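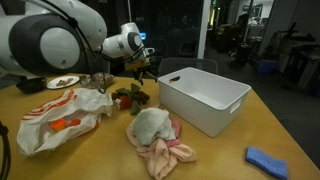
A light wooden table, with an empty white storage bin on it.

How does a tree turn into a table?

Quick one this week. Korkor Opoku asked where tables come from and "the shop" wasn't good enough. Fair.

Start with a tree. A tree gets wider every year as well as taller. Just under the bark there's a thin layer that makes new wood, all the way round, like putting on another jumper. Spring wood grows fast and is usually paler. Summer wood grows slower and comes out darker and tighter. One pale bit plus one dark bit = one year. Do that over and over and you get rings.

Count the rings on a stump and you get the tree's age, more or less. The oldest pine at Oduvach had 197 when it blew over in a storm. Older than anybody's great-great-gran. Trees in very hot, wet places don't always make clear rings, so it doesn't work everywhere.

Fat ring? Probably a good year with plenty of rain. Skinny ring? Maybe dry, or cold, or caterpillars ate all the leaves.

Cutting it down

Trees for tables mostly come from woods where people plan which ones to cut and which to leave. The wood at Lanen planted 1,550 young trees last winter - beech and ash mainly. None of those will be tables for ages. You'll be old. Sorry.

The trunk goes to a sawmill. Big saw, very loud, everybody wears ear defenders. The saw slices it longways into planks. Straight through the rings! So the rings stop looking like circles and turn into stripes and wiggles and pointy arches. We call that the grain.

Try it with a swiss roll. Cut across and you see a swirl. Cut it longways and you see stripes. Then eat it. Best bit of science there is.

Knots are the dark round spots. Each one was the start of a branch. The trunk kept growing and swallowed it up.

Drying (the boring bit, but you cant skip it)

Fresh wood is full of water. Really full - some planks lose half their weight when they dry. If you made a table straight away it would shrink and twist, and your peas would roll off.

So the planks get stacked with little sticks in between to let air through. Outdoors that might take a year or more. Or they go into a kiln, a sort of giant warm oven, and then it's weeks. Tarık Saraç at the Çetinkaya yard keeps 66 stacks going at once and has to check them all. He does oak on Wednesday.

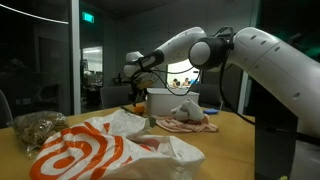 Pale wood on a tabletop. Something small and orange on it too.

Why are some tables pale and some dark?

Different trees, mostly. Birch, maple and ash are pale. Oak is in the middle, sort of honey coloured. Walnut is dark brown. People can also cheat with wood stain, a bit like dyeing your hair. And sunlight changes wood slowly. Leave a bowl on a table by the window all summer, then lift it up in August. You might find a bowl shape underneath!

Joining it up

One plank is hardly ever wide enough for a table top, so several get glued side by side and squeezed in clamps until the glue sets. Then sanding. Rough paper first, then smoother, then smoother again. Then oil or varnish so spilt juice sits on top and doesnt soak in. Legs on. Done.

Not every table is planks, mind. Some are chips or dust pressed together with glue, with a thin sheet of real wood on top. That sheet is called veneer, and it can be thinner than a fingernail.

Words to know
Grain - the pattern of lines in wood
Kiln - a big oven for drying things
Knot - where a branch used to be
Veneer - a very thin sheet of wood

Have a go

Put some paper on a wooden table or a plank (ask first) and rub over it with the side of a wax crayon. Any lines? Rougher wood works best. If nothing shows up it's probably got thick varnish on, so try a fence.

Next time: glass, because Jacinto Valdovinos has been asking since forever.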